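腕部相机下黑色布料分割老是丢，大家怎么处理？
版块：感知与规划 > 操作任务
发表于 2022年10月5日

楼主：Jitar

最近在搭一个擦桌子的任务栈：抓布、擦、把杯子拿走。感知全靠腕部的小相机，分割、抓取位姿、擦拭路径都在一台机器上跑，控制环 30 Hz。整体跑起来特别有意思，第一次看到规划器自己决定先挪杯子再擦的时候我差点喊出来！

但是布这块卡住了。黑布加白背景，按说对比度拉满，结果分割掩码经常把手指和布连成一坨，先上两张图： 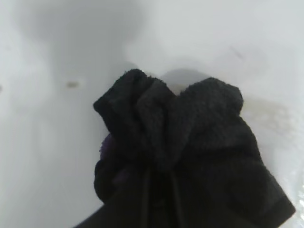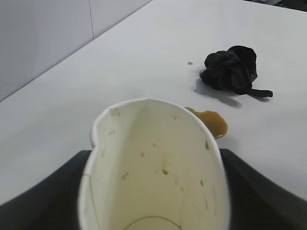

第一张：夹爪捏着黑布；第二张：夹着侧倒的纸杯，后面是洒出来的液体和那团黑布。

现在的流程是：RGB 进分割网络，出三类掩码（布、容器、液体），再送给任务规划器。规划器是行为树，节点之间用黑板传状态。布抓在手里的时候，“已抓取”这个条件有一半靠掩码面积判断，一半靠手指开度。掩码一乱，行为树就在“抓布”和“重抓”之间来回跳，看着像在犹豫人生。

想问两件事：
一、手指和黑布怎么分开比较稳？
二、液体这一类大家是单独训，还是用前后帧差分？

--------

2楼：海带结

第一个问题太熟了，我们之前一模一样。腕部相机和夹爪是刚性连接的，手指在画面里的位置只跟开度有关，你完全可以用 URDF 把手指渲染成一张掩码，按当前开度实时贴上去，这块像素直接不参与布的分割。渲染很便宜，放在控制环外面跑就行。

注意时间戳对齐！关节状态和图像差个两三帧，手指快速闭合的时候掩码边上会漏一圈黑的，网络又当成布了。

--------

3楼：Tavares_路径规划

同意渲染掩码，不过我不太赞成“直接不参与”。看楼主第一张，布就是捏在两指中间的，两侧还散开，夹持点附近的像素恰恰最有信息量。全抠掉的话，布在手里滑了一点你根本不知道。

我会把渲染掩码当成多一个输入通道喂给网络，让它自己学哪里是手指哪里是布。

--------

4楼：海带结

回3楼：加通道要重新标数据啊，楼主才刚起步。滑动检测用电机电流也能做，没必要全压在视觉上。

--------

5楼：Tavares_路径规划

回4楼：毛巾这种东西很软，捏住一层和捏住三层，电流差别没你想的大，我试过，曲线糊成一片。标数据也没那么可怕，我们标了 3,000 帧，渲染掩码做预标注，人只修边。

--------

6楼：Graça Frade

插一句曝光。第一张白的地方上半部分有点发白，黑布里面的褶皱就剩很淡的灰阶了，这时候换什么网络都费劲。自动曝光是看整幅画面的，白底占得多，黑布就被压到底。建议按感兴趣区域测光，把测光框绑在夹爪前方，抓布的时候切到布上，找液体的时候再切回全幅。我把它写成了行为树里的一个普通动作节点，切完等几帧稳定再往下走，效果立竿见影，推荐推荐！

另外布左边露出来那一小块紫色，楼主的类别表里有对应的吗？

--------

7楼：Jitar（楼主）

哇回复好快，感谢！

回6楼：没有，现在三类之外统统归背景，所以掩码在紫色那里缺一个月牙形的口子，我还以为是空洞，后处理里拿闭运算糊过去了……这么一说应该加个“其他织物”。测光框今晚就试，我一直把曝光当成驱动的事，从来没想过放进行为树。

回2楼和3楼：先做渲染屏蔽，跑通了再试加通道，两边都不得罪哈哈。

--------

8楼：Sirkico

说说液体。帧差分我劝你别用，腕部相机自己一直在动，差出来全是运动。固定一个观察位姿再差分倒是可以，但每次都得回去，节拍拖得很长。

我是单独训的二分类，只管“有没有需要擦的”，不管是什么。像你第二张那种，金棕色的一滩好认，难的是后面单独那一小滴，下采样之后基本就没了。解决办法是粗检之后对桌面区域切块再推一遍，单次推理多 18 毫秒左右，擦拭规划本来也不需要每帧都更新，完全负担得起。

还有透明的水，第一张右边反光斑驳的那片，看着像有水，我的模型在这种地方误检漏检都有，目前没有好办法。

--------

9楼：Fernanda Rebelo

回8楼：透明的可以试试多视角一致性。高光会跟着视角跑，污渍不会。挪一小段拍 2 张，用桌面平面的单应矩阵对齐，跟着平面走的是污渍，乱跑的多半是反光。水膜分不干净，但至少能把光滑台面自己的高光滤掉。注意这招只在平面上成立，像第一张那种带弧度的白色表面，单应就不准了，得有几何模型。

再提个规划上的：杯子侧着夹的时候别急着走。我给“持有容器”这个状态加了姿态约束，杯口朝向未知就限制腕部旋转，速度也降下来。里面还有没有东西，从腕部看进去能判断个大概，像第二张杯壁上的褐色斑点，我的模型就会当成残液，后来只好加了个“污渍但不流动”的标签。

--------

10楼：Sirkico

回9楼：姿态约束我有保留意见。加太紧，逆解经常无解，规划器一直重采样，机械臂就杵在那儿。我现在是放进代价函数里做软约束，至少每次都有轨迹出来。

--------

11楼：Fernanda Rebelo

回10楼：有轨迹，然后洒一路？软约束可以，权重得看杯子状态，不能一个数用到底。

--------

12楼：Costham

蹲一个结果。顺便问下楼主行为树来回跳的问题，条件节点有没有加滞回？我二月份踩过同样的坑，进入阈值和退出阈值分开设，再加个最短保持时间，感知不改也能先稳住一大半。

--------

13楼：Jitar（楼主）

没加……就一个阈值。我去改，改完把 rosbag 和树的日志一起贴上来，8楼的切块方案也会一并测。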